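# Nesau Open Day

The **Nesau Open Day** is a yearly public visit to the Nesau robotics workshop in Lemdale. It is held in October and shows how everyday handling tasks are recorded by people and later used to train robot arms. The day is run by Nesau together with Grikix, a maker of robot hands, and entry is free.

## Background

Nesau began as a repair shop for packing machines and moved into robot training when it took over the upper floor of the former Duda mill. The first open day was a one-hour tour for neighbors who had asked what the new tenants did. It drew 53 people. The tour was repeated the next year with a sign-up sheet, and in the third year it was moved to a full day, from 10 a.m. to 4 p.m.

The largest attendance so far is 915, reached in the first year that local schools were invited. Entry has been by timed ticket ever since, with groups of up to 35 let in every half hour.

## Program

Visitors enter by the Mill Street stairs and are given a floor plan. The route has four stops and takes a little over an hour. Groups can move through it in any order except for the last stop, the arm demonstration, which starts on the hour.

### Recording room

The first stop explains how a task is chosen and written down. A task is a short instruction such as "put the cup on the tray" or "move the toy to the bin." Staff show a set of task sheets, including some that were dropped. Folding a fitted sheet was tried for two weeks and given up after the people doing it could not agree on the steps.

### Data room

The second stop is a row of screens where recordings are played back and checked. A checker marks the start and end of each task and removes takes in which the object leaves the view of the camera. Visitors can try the marking tool on a sample set. The full collection held 2000 checked recordings at the time of the most recent open day, most of them of soft objects and kitchen items.

### Hand tracking demonstration

At the third stop, staff perform tasks by hand while wearing a sensor rig. The rig straps over the back of the hand and wrist and leaves the fingers free. A small cube printed with black-and-white square patterns stands on top of it. The patterns let a camera work out the position and angle of the hand, and several faces carry them so that the hand can turn without being lost.

Soft toys are used for much of this work. They have no fixed shape, they sag when lifted, and they can be picked up in many different ways, which makes them harder for a robot than a box or a can. They also hold up well to being dropped.

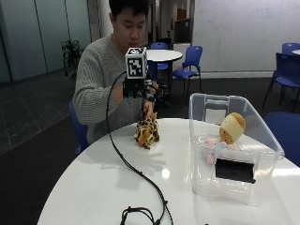 Each demonstration lasts ten minutes, followed by questions. The person wearing the rig is asked to move at a normal pace and to avoid correcting a bad grip too quickly, as the correction is useful in training. Visitors over the age of 12 may try the rig at the end of a session if time allows. Smaller hands do not fit the straps, and a child-size version promised by Grikix has been put off twice.

### Arm demonstration

The last stop is a fenced cell with one robot arm fitted with a two-finger Grikix gripper. The arm runs tasks learned from the recordings, and an operator calls out each one before it starts. Failed attempts are left in the program. A printed sheet by the fence lists the tasks for the day and leaves a column for visitors to note the results themselves.

## Reception

The open day has been popular with families and with students at the Lemdale trade school, which sends its second-year class. The most common complaint in the comment book is the wait for the arm demonstration. Others have asked for more seating and for a louder speaker at the fence. A second screen was added beside the cell after visitors at the back said they could not see the gripper.

Some visitors have asked whether the recordings show people's faces. Nesau changed its notice in reply, and the sign at the entrance now states who can view the recordings and how long they are kept.

## Access

The workshop is on the second floor and can be reached by stairs or by the freight elevator at the rear of the mill. Parking is in the Duda yard. Photography is allowed at all stops except the data room.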